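September
By the technology desk

Laundry is the chore most people name when asked what they would hand to a machine, and it remains one of the worst suited to automation. Washing was solved decades ago because a drum does not need to know what is inside it. Folding requires a machine to find the edges of an object that has no fixed shape, and to find them again after every movement.

Two groups are now testing whether ordinary arms can manage it. Rurard, a small firm based in Korilbridge, works with pairs of light arms fixed to a table. Biwott, which supplies equipment to commercial laundries, uses a heavier cell with a feed belt and a clamp bar. Both claim to fold shirts and trousers without a person touching them. The claims need some unpacking.

Biwott's cell is quick, but it expects each garment to be hung by the hem before it enters the line. A worker still does the hanging. In a plant at Drultton the cell saved 2 positions at the folding end and added one at the feed end.
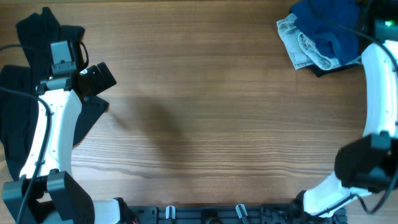
Rurard starts from the harder case, a garment dropped on the table in whatever state it left the basket. Dark cloth gives the most trouble. Black on black offers a camera very little contrast, so a sleeve lying across the body of a shirt can be read as a crease, and the grippers close on two layers instead of one. Denim is easier to see but stiff at the seams, and it tends to spring back when released.

The method is learned from human demonstration. Operators guided the arms through 3000 folds, and the control software was trained on the recordings. On plain T-shirts the company reports 3 minutes per item, including retries. A practised person takes a few seconds. Speed matters less in a home than in a plant – a machine can work overnight – but an unattended machine must also recover from its own mistakes, and recovery is where the results are thinnest. A shirt that slides off the table stays on the floor.

Cost is the other limit. Two arms, their mounting and a computer come to far more than a household will pay for tidy drawers. Rurard expects its first buyers to be small hotels and care homes, where towels and sheets make up most of the load and vary little in size. A trial with towels only is due to begin at Drultton, next to the Biwott line.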